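# The Chore Question

*Machines can already stitch. Whether they can mend, fold and tidy is another matter.*

Every few years the household robot is announced again. It will load the dishwasher, pair the socks and sew the button back on the school shirt. The demonstrations improve each time, and the homes of most readers remain as they were, with a vacuum cleaner that gets stuck under the sideboard and a heap of ironing on the chair.

Sernel, a maker of handling equipment for laundries and small workshops, has spent four years on the question of what such machines can be trusted to do. Its programme is led by Jaxon Chan, an engineer who began his career repairing industrial sewing machines. He is cautious about promises.

"People ask me when it will do the washing," he says. "I ask them which part of the washing. Carrying the basket is one job. Finding the second sleeve of a wet jumper is another, and it is much harder."

The company keeps a list of 500 ordinary tasks, drawn up with the help of households and shop-floor staff. Each is marked according to whether a machine can complete it alone, complete it with a person nearby, or not complete it at all. Stacking crates of equal size is in the first group. So is moving a tray from one marked place to another. Clearing a family breakfast table is in the third, and has been since the list began.

The difficulty, as Chan describes it, lies in soft things. A box keeps its shape when it is lifted. A pillowcase does not, and neither does a bin liner, a lettuce or a length of thread. At the Trernora laundry, where Sernel runs its longest trial, a pair of arms now feeds flat sheets into the press for the whole of the morning shift. Fitted sheets are still done by hand. The staff were consulted before the trial began and asked for one change, a stop button at each end of the table, and this was made in October.

Jetus, a smaller firm working on kitchen tasks, reports a similar pattern. Its machine can wipe a clear worktop well. A worktop with a butter dish on it is another task, and one with a sleeping cat has not been attempted. Sarmiento, which fits out repair shops, has tried automatic mending of work trousers and found that straight seams went smoothly while pockets did not. The firm has put the pocket work aside for the present.

Those who doubt that a robotic tool can handle thread at all are usually directed to surgery, where instruments of great delicacy are in use and a needle may be passed through material far less obliging than denim. The comparison is a fair one up to a point.
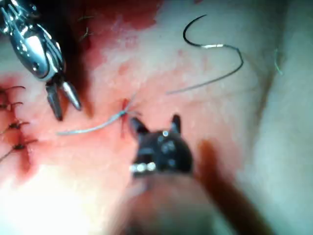
*Stitching with robotic instruments: four tied knots lie to the left, with the curved needle and its thread at the upper right.*

Robotic surgery, however, is commonly work in which a trained surgeon directs the instruments. The tools supply reach and steadiness, and the judgement comes from the person at the controls. A household could hardly employ an operator to darn its socks. Chan's view is that the fine movement has been shown to be possible, and that what remains is the deciding: where the next stitch should go, how hard to pull, and when to stop and ask.

Sernel's next trial will place two machines in a shared workshop, where they will sort and hang finished garments from 9 in the morning until the close of business. A member of staff will be present throughout. The firm has set no date for a version intended for the home — and Chan declines to be drawn on one. His own shirts, he says, are still ironed on a board in the kitchen.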